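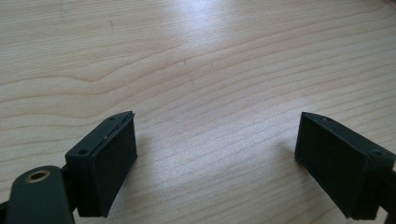

Call for participants: tidying study, Prarnex project

Can machines do household chores yet? Some, slowly. Putting toys away in a box with a latched lid is still hard for them, and we want to learn how people do it. Prarnex is looking for 30 adults to carry out short tabletop chores with a hand-held gripper in each hand.

What you will do
Open and close containers, pick up small items, put them away, and start over. A session lasts roughly 100 minutes, with 3 breaks. You will work at a table at our Dasgate site.
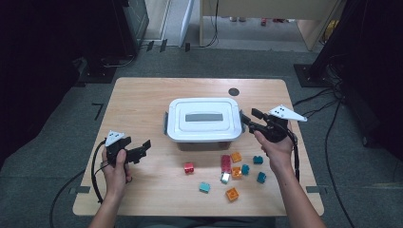

Two grippers, toy bricks and a lidded container.

Who can apply
Anyone 18 or older who can use both hands comfortably. No technical background is needed. Left-handed people are especially welcome. You may stop at any time and will still be paid for the full session.

Pay
$217 for two sessions, paid after the second. Parking is free.

How to apply
Send your name and the hours that suit you to Dagný Fogh, study coordinator. Questions about how recordings are stored go to Joar Sjögren. Sessions begin in October.

Posted August 2026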